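Report on a Visit to the Demonstration Hall at Bravholm
Submitted by Alina Matei, Regional Office for Workplace Training
Friday, May 21, 2021

At the invitation of Flukano, a delegation from the Regional Office visited the company's site at Bravholm to observe how robot arms are shown household and kitchen tasks by human operators. The visit had been requested in March, when the Office began its review of training needs for technical staff. The delegation consisted of the undersigned, Mr. Everett Holloway of the equipment section, and Ms. Anežka Říha, who kept the minutes.

The delegation was received by Dr. Romana Murín, head of demonstrations, and Mr. Ľubomír Šťastný, who is responsible for operator training. Dr. Murín opened with a short talk on the history of the site. The building was formerly a packing hall and was taken over by Flukano in stages. The group currently employs eight operators in two shifts. Most of them had no background in robotics when they were hired, and several came from catering and retail work.

Two ways of teaching were explained. In the first, the operator takes hold of the arm and moves it through the task by hand, while the joint positions are recorded. In the second, the operator stands apart from the table and moves the arm by remote control. Mr. Šťastný stated that the first method is easier to learn and is used during the opening days of training. The second is preferred for longer tasks, as the operator's body does not block the view of the table.

The task under study during the visit was the sorting and stacking of plastic tableware on a cloth-covered table. Dr. Murín noted that tableware is a demanding subject. Bowls of different sizes hide one another, thin rims are difficult to grip, and a glossy surface can mislead the depth measurement on which the software relies.
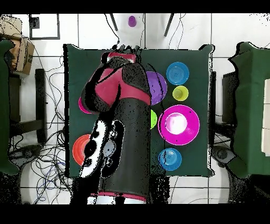

The arm over the work table, with plates, bowls and a small yellow cup to its right.

The delegation was given time to ask about the views made available to the operator. From some angles the arm covers a good part of the table, and pieces lying beneath it can be seen only in part. Trainees are taught to study the arrangement before they begin and to move the arm clear whenever they lose sight of the next item. Mr. Holloway asked whether a second view was always provided. Mr. Šťastný replied that it was standard practice at Bravholm, though trainees are asked to complete some exercises without it.

Each complete performance of the task is known at the site as a demonstration. The collection for the tableware task stood at 826 demonstrations on the morning of the visit. Every one is reviewed by a second operator, who may accept it, reject it, or mark it for discussion. Hesitation is not in itself a reason for rejection. A demonstration in which a bowl slips and is picked up again may be kept, provided that the recovery is clean and properly labeled.

The discussion then turned to the grip itself. Operators are instructed to take a bowl by the rim, to lift it clear of its neighbors, and to settle its angle before lowering it. According to Mr. Šťastný, the lowering is where new operators need the most practice. They tend to open the fingers too early, while the bowl is still tilted.

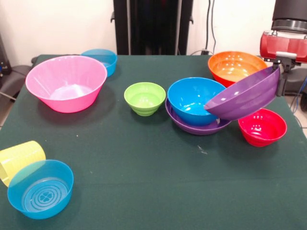 Regional Training Bulletin, Vol. 7, No. 3

A bowl held by its rim may hang steeply on its side, as the purple one does over the blue bowl, and the operator must judge from the screen how much space is left between the two rims. Ms. Říha asked why the bowls were not set out in a regular pattern. Dr. Murín explained that the starting arrangement is changed on purpose. Pieces may be placed upright, nested, or laid on their sides, so that the software does not come to depend on a single layout.

After lunch the delegation was shown the training records. These are kept in Sevent, a program adapted for the site by the Ostrowski workshop, which also maintains the grippers. Each operator's file lists the exercises completed, the reviewer's remarks, and any rest periods taken. Remote control is tiring for the eyes and wrists, and sessions are therefore limited in length. The Office considers this a sound arrangement and has requested a copy of the written rules.

Mr. Holloway raised the question of formal certification. At present no recognized certificate exists for this type of work, and operators who leave the company have only a letter of reference to show for their experience. Dr. Murín expressed interest in a joint proposal and offered to supply a description of the duties involved. It was agreed that the Office would prepare a first outline and send it to Flukano for comment.

The delegation thanks Dr. Murín, Mr. Šťastný and the operators on duty for their courtesy. The minutes taken by Ms. Říha may be consulted at the Office on request.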